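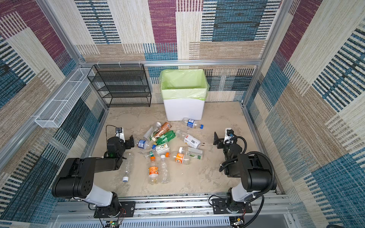
Chapter 4
Showing the Robot What to Do

4.1 Why we begin with the hands

In the previous chapter the robot moved because we wrote down where it should go. We gave it positions, it visited them in order, and the result was the same each time. This works well when the parts arrive in the same place and with the same shape. It works badly for a heap of bottles. A bottle rolls, it lies across its neighbor, and the cap may point in any direction. To write a rule for each case would take longer than the course.

In this chapter we take another way. A person performs the task, the robot records the performance, and a program learns from many such recordings. We call one recording, from the first movement to the last, a demonstration. The person who gives it is the operator.

There are two common methods for giving a demonstration. In the first, the operator takes hold of the arm and guides it directly. This is called kinesthetic teaching, or simply teaching by hand. In the second, the operator does not touch the working arm at all, but moves it from a distance by means of some input device. This is teleoperation. The input device can be a joystick, a tracked glove, or a second, smaller pair of arms with the same joints as the large ones. In the last case the small arms are called leaders and the large arms are called followers.

4.2 The bottle task

Our running task for this chapter and the next is to put plastic bottles into a trash bin using two arms. The material comes from the Lurkov collection, which contains 1,530 demonstrations of this task, and the exercises use a part of it. The task looks simple, and a child of four can do it. Please do not skip it for this reason. It contains most of the difficulties we will need later:

The operator must choose which bottle to take first.
The operator must choose which arm takes it.
The fingers must close across the bottle and not along it.
The two arms share one space and must not meet above the bin.

A program that learns from demonstrations will copy the answers the operator gives to these questions, also when the answers are poor. If the operator always uses the left arm for a bottle in the middle, the program will probably do so too. If the operator hesitates before each grasp, the hesitation is also in the data. We come back to this in Section 4.5.

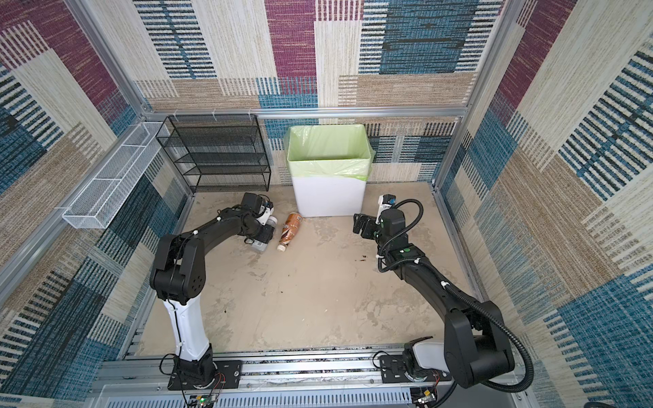

Figure 4.2 The bottle task with one bottle on the floor. The right arm is near the bin, and the bottle lies close to the left gripper.

Consider the situation in Figure 4.2. With a single bottle the choice of object is already made, and only the choice of arm is left. Most students answer at once that the nearer gripper should do it. This is a reasonable answer, but distance is only one part of it. The operator must also think about the angle of the wrist, and about where the other arm will wait in the meantime. An arm that is not working still occupies space - it is an obstacle which the operator has to remember.

4.3 What is written down

During a demonstration, the recording program stores two kinds of data at each time step. The first is the observation: the joint angles, the opening of each gripper, and the pictures from the cameras. The second is the action, that is, the command which the operator sent at this moment. The two must not be confused. When a finger presses against a bottle, the command may say "close further" while the measured opening does not change. The difference between them tells us something about contact, and we would lose it if we stored only one.

As an example, the first demonstration in the Lurkov collection lasts 76 seconds and has 3,558 time steps.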